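How do you keep mail and receipts from taking over a desk?
Posted by Netov, 2022-10-05

Okay so I work from home now and paper is winning. Bills, receipts, coupons I swear I'm going to use, school forms, all of it lands on my desk and then sits there until July or whenever I get mad enough to shovel it into a bag. I bought an organizer with compartments and felt very grown-up for maybe a week.

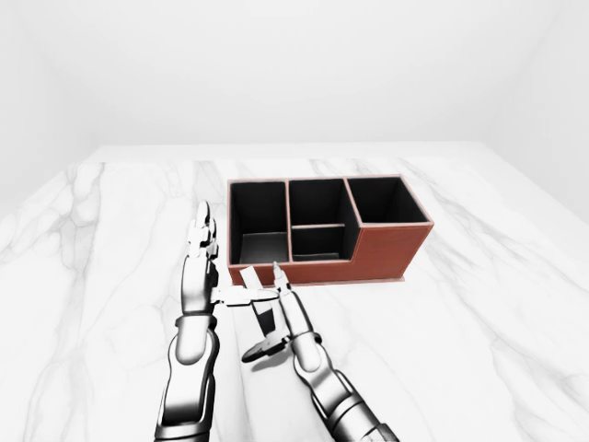 Then I started stuffing things in wherever they fit, and last month I paid the water bill late even though it was right next to me the whole time. What do you all do with the stuff that isn't trash but isn't urgent either? That's the pile that kills me. I don't want to scan everything, I tried that and ended up with 1114 files called "scan" (and no clue what's in any of them).

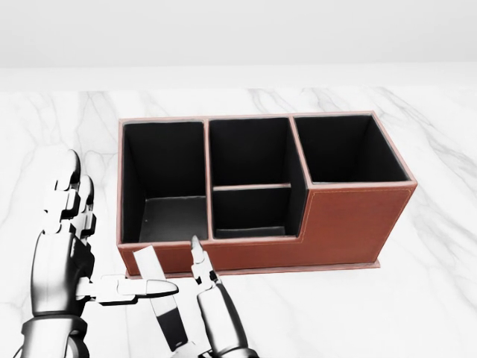 Parry: Stop sorting by what the paper is and sort by what you have to do with it. I've done it this way for years and it's pretty boring but it works for me:

1. Open mail standing up by the recycling bin. Envelopes and flyers never make it to the desk at all.

2. Anything with a due date goes in one slot, soonest date in front. Write the date big on the corner in marker, you won't read the small print later.
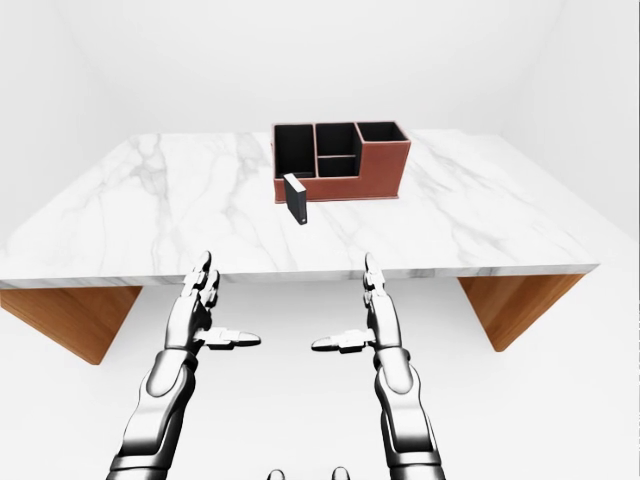

3. Everything else goes in a "someday" folder, and I go through it every 2 weeks with coffee. Most of it gets tossed!

4. Receipts only stay if they're for taxes or something I might return.

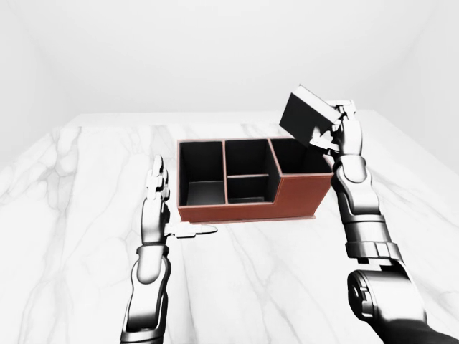 Durolo: autopay. I haven't looked at a water bill in forever

Treltatico: Parry's list is good but I'd skip the marker part, I just put the dates in my phone calendar the minute I open the thing. Also check with whoever does your taxes before you toss receipts, mine wanted ones I'd already thrown out, and that was a fun afternoon.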